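**CPU socket** (also *processor socket*): the part on a computer's main board that holds the processor and connects it to everything else. Lets the chip be put in or swapped without solder. Found in nearly all desktop towers and workstations, less often in laptops.

Article last reworked Oct 9, 2018 by Lamduan Nuchit. Needs more on older sockets.

## Name

"Socket" in the strict sense is the contact field plus its plastic body. In everyday shop talk it covers the metal parts too: load bracket, cover, lever. This article uses the loose sense.

## Parts

- **Contact field.** Grid of tiny contacts, or tiny holes in older pin types. Each one matches a spot on the bottom of the chip.
- **Load bracket.** Metal surround, screwed to the board. Takes the force.
- **Cover** or retention plate. Hinged on most land grid types. Closes over the rim of the chip and leaves the middle of the heat spreader bare, so the cooler can touch it.
- **Lever.** One or two, depending on type. Pulls the cover down.
- **Keys.** Small bumps or notches so the chip only goes in one way round.

## Types

Two main families in desktop use.

*Pin grid array (PGA).* Pins on the chip, holes in the socket. A lever slides the top plate a hair to grip the pins. Bent pins are on the chip side and can sometimes be straightened with a thin blade and patience.

*Land grid array (LGA).* Flat pads on the chip, springy contacts in the socket. The chip is simply laid in and clamped. Bent contacts are on the board side, much harder to fix, often means a new board.

A third kind, ball grid array, is soldered and has no socket at all. Common in thin laptops.

## The processor package

What people call "the chip" is mostly package. The silicon itself is small and sits hidden under a metal lid, the heat spreader, which is glued to a thin board called the substrate. The lid is usually printed with the maker's name, model and batch. Thermal paste goes on the lid, never on the underside. Old paste comes off with alcohol and a lint free cloth.

Hold it by the edges only. Skin oil on the pads can cause bad contact.

## Place in the case

In a tower the socket is normally in the upper part of the board, near the memory slots and not far from the rear fan, which carries the heat out. For work on the socket the tower is laid on its side, panel off, board facing up. Done upright the chip can slide out of the socket before the cover is shut.
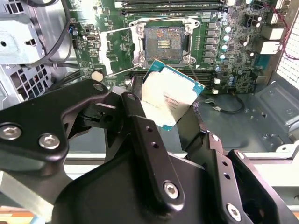
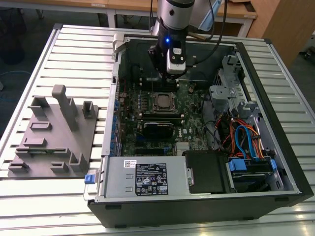 ## Fitting a processor

1. Power off, cord out. Press the power button once to drain whats left.
2. Touch bare metal on the case, or wear a wrist strap.
3. Remove the cooler. Twist gently if the paste has stuck.
4. Release the lever, lift the cover.
5. Check the contacts with a light from the side. A bent one shows up as a break in the pattern.
6. Line up the corner mark and the notches.
7. Lower the chip flat. No pushing, no sliding.
8. Close the cover, then the lever. Some resistance is normal on LGA.
9. Paste, cooler, fan plug.

Step 9 is where people forget the fan plug. Most boards will beep or refuse to start.

## Faults

- **No start at all.** Wrong chip for the board, or a board that needs a firmware update first. Same socket doesn't always mean it will run.
- **Memory missing.** Half the memory not seen is often a bent contact or dirt on a pad.
- **Shuts off after a minute.** Cooler loose, paste missing, plastic film left on the cooler base.
- **Random freezes.** Hard to pin down. Reseat once before blaming the socket.

## Care and storage

An empty LGA socket should have its plastic cap on. Keep the cap, board makers tend to ask for it on returns. Bare processors go in a clamshell tray or antistatic foam, lid side up. Teneck, a refurbisher, limits each board to 20 chip swaps and then retires it from test use; Apolline Courtois's bench notes for the firm put most contact damage down to chips dropped in at an angle.

## See also

- Heat spreader
- Thermal paste
- Memory slot
- Antistatic wrist strap
- Motherboard layuot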